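How to Check a Wrist Camera Before You Pay for the Kit
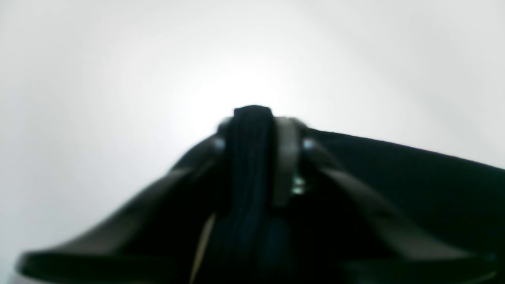

Brendan Dunne

Onthorpe sells the Vondgate wrist camera kit as "ready in 10 minutes." Mine took longer, and I'd run these checks before the return window closes.

1. Bolt the camera on and open the live view with the gripper in its normal working pose. Look at how much of the view the gripper takes up. With mine it fills the lower half, heavily blurred, and the fingers share it with the black housing and a strap.

2. Point it at something bright. The brochure promises auto exposure that "handles any light." Against a white background the area between my fingers went nearly black, with a few small glints and one thin tan strand showing.

3. Look for straps. A black one stands upright in the middle of my view. Reroute anything you can and check again.

4. Save 300 stills and open them at full size. The preview window flatters everything.

5. Close the gripper 5 times and see whether the mount shifts. The manual skips this.

If step 1 or 2 goes badly, ask for a longer bracket. Onthorpe charges extra for it, and I'd argue about that.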